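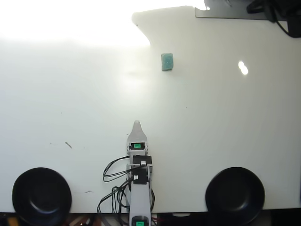
I stopped buying bread in September, mostly to see if I could keep it up through the winter. I'm still at it, so I thought I would write down what I do now, which has changed a lot since my first posts on the subject.

My loaf is 400 grams of flour, 30 of them rye, with salt, water and a spoonful of starter. The starter came from Abrehet Workneh, who used to live downstairs from us in Prekport and gave me a jar of it when she moved. I fed it twice a day for a long time and threw most of it out. Now it lives in the fridge and I feed it the night before I bake. It rises a little slower than it used to.

The flour matters more than I wanted it to. The cheap bag from the supermarket makes a decent loaf, but the dough goes slack if I leave it too long, and I usually leave it too long. The stronger flour from Tanabe costs more and forgives that. I buy the big sack and split it with Takumi, who makes pizza with his half.

I mix at 7 in the evening, fold the dough 2 times before bed and leave it on the counter. In summer that was a mistake and I had soup by morning. With the heat turned down at night it works fine. I shape it before breakfast, put it in a bowl lined with a towel, and bake it when the oven and the pot inside it have been heating for half an hour. The lid comes off partway through.

Several people wrote to ask about the gray crumb I complained about last time. I think it was the rye. I had been using a lot more of it then, and the bag was old. Kumaresan suggested it was underbaked, and he may be right too, because I have also started leaving the loaf in until it looks a shade too dark. Either way it hasn't come back.

What I haven't solved is the bottom crust. It gets hard enough that my mother won't eat it. I tried a baking sheet under the pot and that helped some. I tried cornmeal, which burned and smelled up the apartment. Next I'm going to move the rack up one notch and see.

We get through a loaf in two or three days. The last piece goes into the toaster or gets cubed and frozen for stuffing. I have two bags of cubes in there already and need to stop.

If anyone has a good way to clean dried dough out of a towel, please leave a comment. I've been scraping it with a butter knife.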